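How a Golf Tournament Works
A guide for younger readers from the Livthorpe Junior Golf Program
Updated 20/02/2021

Golf can be confusing to watch for the first time. The players do not all start together, they do not all play at the same hole, and the person with the smallest number is winning. This guide explains how a professional tournament is organized and how to follow the scores.

What is a round?

A golf course usually has 18 holes. Playing all of them once is called a round. Most large professional tournaments have four rounds, with one round played each day. Every time a player swings at the ball and means to hit it, that counts as one stroke. The strokes from all the rounds are added together, and the player with the lowest total wins.

What does "par" mean?

Each hole has a number called par. It is the number of strokes a very good player is expected to need. A short hole may be a par three, and a long one may be a par five. If you finish a par four in three strokes, you are one under par. This is called a birdie. If you need five strokes, you are one over par, and that is called a bogey.

Scoreboards show how far each player is above or below par for the whole tournament. A player listed at -7 is seven strokes under par. A player listed at +2 is two strokes over. The letter E stands for "even," or exactly par. 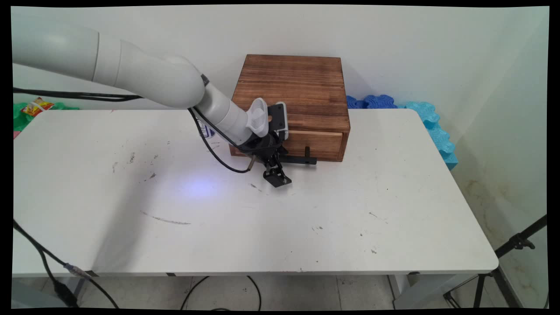

What is the cut?

A tournament may begin with as many as 155 players. After two rounds, the field is made smaller. The players with the best scores stay for the last two rounds, and the others go home. This is called making the cut or missing the cut. Each tournament sets its own rule for how many players stay.

At the Grenberg Open, held each October, Ferenc Mészáros once made the cut by a single stroke after holing a putt of almost 40 feet on the last green. He finished the week in fourth place.

Why does play sometimes stop?

Golf is played outdoors, so the weather matters a great deal. Officials stop play when there is lightning nearby, and everyone must leave the course. They may also stop when fog or darkness makes it too hard to see the ball. Players who have not finished a round mark the place where their ball lies. They come back later - often early the next morning - and carry on from the same spot.

What happens if there is a tie?

If two or more players have the same lowest score at the end, there is usually a playoff. In many tournaments, the tied players go back out and play one hole. If one of them has a lower score than all the others on that hole, that player wins. If not, those who are still tied play another hole. Nandini Kartha won the Luik Ladies' Trophy this way, on the third extra hole, in front of 2,000 people.

Words to know

Fairway: the area of short grass between the tee and the green.
Green: the very smooth grass around the hole.
Rough: the longer grass beside the fairway.
Tee: the place where each hole begins, and also the small peg that holds the ball.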